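Swale overflow level on a slight slope

Posted in Water and Earthworks by Sem Martens

I have a swale on contour, 30 m long, on clay loam above a young hazel row. After heavy rain in October it spilled over the berm at the low end and cut a channel. Should the sill go at that end, or in the middle?

Mārtiņš Kairys
Put it where the ground below is most stable, at either end or in the middle. Set the sill 20 cm below the lowest point of the berm, make it 3 m wide and dead level, and turf it. Check the berm with a water level first, as fresh clay settles unevenly. 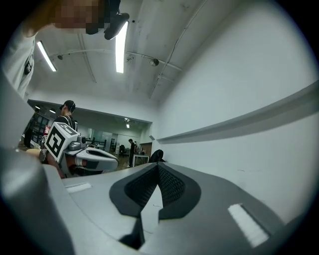 Hand-held gripper, finger pad uppermost

Debora Fontana
Agree with Mārtiņš. Fill the channel and tread it down in layers before you cut the sill, or it will go again at the same place.

Eskil Haugland
I just dug mine deeper. No trouble so far, but it's sandy here.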